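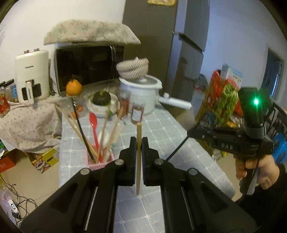

4.2 Grasp-width estimation for thin objects

The width signal was filtered over 5 samples before being passed to the policy. Chopsticks and other slender utensils produce a reading close to full closure, so the planner cannot tell a held stick from an empty grasp by width alone. We therefore added a visual check on the region between the fingers.

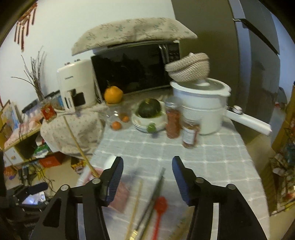

Maarja Lepik objected that the check would fail wherever utensils lie side by side, and asked for a lower confidence limit. We set it per object class. 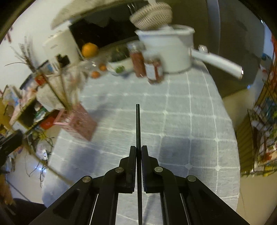 Figure 2. Thin black rod between the jaw fingers, tabletop setting.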